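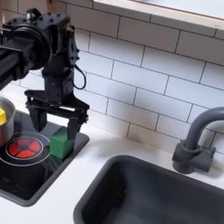

I think we've gotten weird about leftovers. Growing up, I ate the same pot of lentils three nights running and it never crossed my mind that this was a problem (the third night was the best one, if you ask me). A pot sat on the stove, you went to it when you were hungry, and that was dinner. Even a toy kitchen gets this right, with its little counter and stove and white tiles on the wall behind. Kids who play kitchen don't cook a fresh meal for every teddy bear. Everybody gets served out of the one pot, over and over, and the bears seem fine with it.

Now I have friends who won't touch anything that's been in the fridge overnight. My friend Amna Lodhi moved to Bruvville in November and she says her new roommates order in four or five nights a week, then throw out whatever's left in the boxes before bed. Rice, bread, half a curry, all of it! She started putting the boxes in the fridge with her name on them and now she hardly buys lunch. I asked if they minded and she said they think she's being brave.

I'm not talking about eating things that will make you sick. If it smells off, toss it. I'm talking about perfectly good food that gets dumped for the crime of having been cooked yesterday. I added up what I spent on takeout when I was 23 and living alone, and it came to over 2,000 dollars for the year, and I can remember maybe two of those meals. One was dumplings. The rest is a blur of lukewarm noodles eaten in front of my laptop.

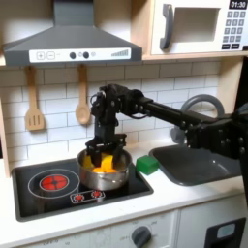
A saucepan on a toy stove, with something yellow for dinner.

My cousin Irfan Marwat thinks I'm cheap and says so at every family gathering. His argument is that food is one of the few daily pleasures a working person gets, so why eat Thursday's chicken twice? And okay, I get that. He works long shifts and he's 31 with two small kids, so if he wants a hot pizza I'm not going to stand in the doorway. But he also complains every month about his grocery bill, and I have seen the inside of his fridge. There was a whole cooked squash in there going gray.

What I'd like is for us to stop treating a second helping of the same meal as a kind of failure. Make the big pot. Fry yesterday's rice with an egg and too much chili. Put the last of the soup over toast, which my mother did all winter and which I still crave when I have a cold. And if you come to my place on a Sunday you're getting whatever I made on Friday, with fresh onions on top if I remembered to buy them.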